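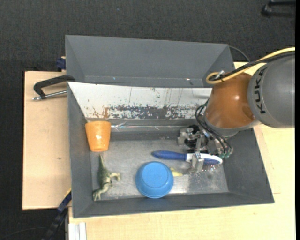
Moving from a house into an apartment takes longer than the moving company's estimate says it will, and most of the extra time goes to small things. The furniture was easy for us. A couch fits or it doesn't. What slowed us down was the stuff that has no category. An open gray bin with a few household items and toys in it, like the one at the top, can hold up a whole evening, while a bookcase takes ten minutes. I had read this on other people's blogs before we started and I didn't plan for it anyway.

We lived in the house on Lusero Street for 13 years. The new place is a two-bedroom in Golthorpe, 900 square feet, third floor, with an elevator that holds a mattress if you stand it on end and ride up separately. My husband's commute is shorter now and mine is longer. The rent is less than what we were paying for the mortgage, the furnace, the gutters and the man who came to look at the gutters.

I'm writing down how it went while I still remember, mainly for my sister, who is going to do the same thing next year and keeps asking me what it cost.

It cost $2,642. That covers the movers, the boxes, the elevator deposit (which we got back, so I suppose it should come off), one month of storage and a second trip I hadn't budgeted for. We got three quotes. The cheapest was from a company that wouldn't put the hourly rate in an email. We went with Mocanu, the middle quote, and they were fine. They sent four men and one truck. They wrapped the piano bench and forgot to wrap the mirror, and the mirror was the thing that survived. One leg of the bench has a dent.

The second trip was my fault. When the estimator came through I told him the garage was "mostly empty," and in my head it was, because I had already decided to get rid of what was in there. I just hadn't done it. On the day, there were two bikes, a workbench, a chest freezer and the good ladder, and none of it was on the sheet. So if you take one thing from this, walk the estimator through the house as it is that day.

We sold the freezer later. The man who bought it brought his own dolly and was gone in fifteen minutes.

I started sorting in the spring, one room at a time, with the idea of finishing a room before opening the next one. That worked for the dining room and the guest room. It fell apart in the kitchen, where you can't pack what you're still using, and it fell apart again in the kids' rooms. They're both out of the house now. I sent photos and asked what they wanted kept. My son answered "whatever" to everything and then called two weeks later asking for a specific sweatshirt. My daughter wanted all of it kept, but at our place.

We settled on one box each. I bought both boxes the same size so there would be no discussion. There was some discussion.

For the things we couldn't decide on, we rented a unit at Naltirel Storage, out past the car wash. I was against it. I've seen people pay for storage for years and never go there. My husband said we would give it one month, and he put the date on the calendar, and to his credit we drove out on that date and emptied it. Half of it went to the thrift store on the way home. I couldn't tell you now what most of it was. There was a fondue set. There was a box of cables that he took out of the thrift pile and put back in the car, and they are in the hall closet today.

Edit Bodnár lived next door to us the whole time we were on Lusero Street, and she came over with soup on the last night when the pots were packed. She had moved once in her life, from her parents' apartment to that house, and she thought what we were doing was a lot of trouble. She walked through the empty living room and said it looked smaller without the furniture. I thought so too. I had expected the opposite. We ate the soup standing up at the counter, out of paper cups, and I still have her pot – it's on my list to drive over there.

Some notes for my sister, in no order:

Keep the tape, a box cutter and a marker in your coat pocket or your bag the whole time. We bought four box cutters and could never find one.

Write on the side of the box, not on the lid. Once they're stacked you can't see the lids.

Book the elevator early. Our building only allows moves in the morning, and the slot we wanted was already gone when I called.

Change the address at the bank before you change it anywhere else. I did the magazine first for some reason, and then the new debit card went to the old house.

Don't donate the shower curtain until you've checked whether the new bathroom has one.

Measure the fridge opening. I measured ours twice and the new fridge door still hits the wall, because I measured the width and never thought about the swing.

We've been in since the start of June 2019. The bedroom is done. The second bedroom has a desk, a daybed and eleven boxes, and I go in there and open one when I feel like it. The neighbors below play the radio early, but it's the news and it's low. I can walk to the library, the pharmacy and a bakery that closes at two. I don't miss the stairs. I do miss having a back door, somewhere to put wet boots and shake out a rug. I've been taking the rug down in the elevator, and people are polite about it.

My husband is putting up shelves in the hall closet this weekend, and once that's finished I'll post the measurements. A couple of you asked about the depth, and I don't want to give the wrong number.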